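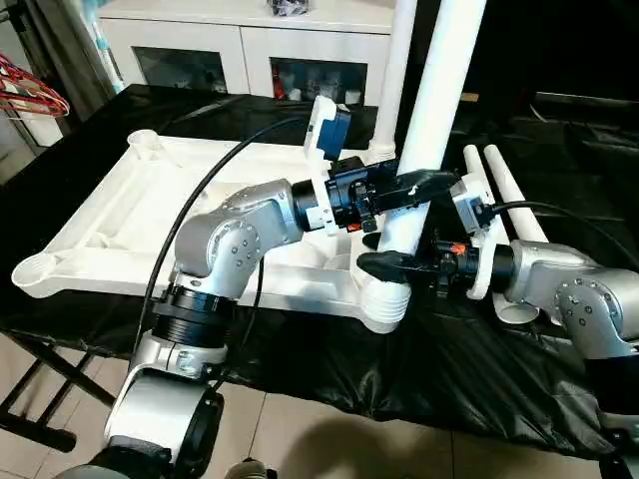
The shelf that took all winter

It is just gone four in the afternoon at Starkside, and the robotics club is arguing about a pipe. To be fair to them, it is a fairly important pipe. The whole of this term's project is a set of plastic shelving, the sort you put together in a garage with your hands and a bit of bad language, and the club wants two robot arms to build it with no human help at all.

I had come expecting something quick and flashy, I'll admit, with things whizzing about. What I found was a good deal slower and, once I'd been given a stool and a cup of tea, a good deal more gripping (sorry). One arm takes the upright high up, the other looks after it low down near the socket, and everybody in the room leans very slightly to the left, as if that might help.

"It's like two people carrying a wardrobe downstairs," one of the second-years told me. "They're both strong enough. They just need to agree."

The agreeing is what they have been working on since October. The club keeps a logbook, a proper paper one with a coffee ring on the cover, and when I visited it had reached attempt 327. Of those, 207 had been marked with a small tick, meaning the pipe went into its socket and stayed there when somebody gave it a wiggle. The rest have comments beside them, some of which I was asked not to print.

There are 29 members, from all sorts of courses - there's a music student who came for the biscuits and now writes most of the timing code - and money is always tight. A grant of £2000 from Kernura, the local engineering firm, paid for grippers and spares, and the shelving was bought with what was left.

In spring they take it all to the Vokadholm student meet, where they'll have one table and one go at a full shelf. Before then there are the other uprights to master, and somebody has to work out how to get everything into the back of a hired van.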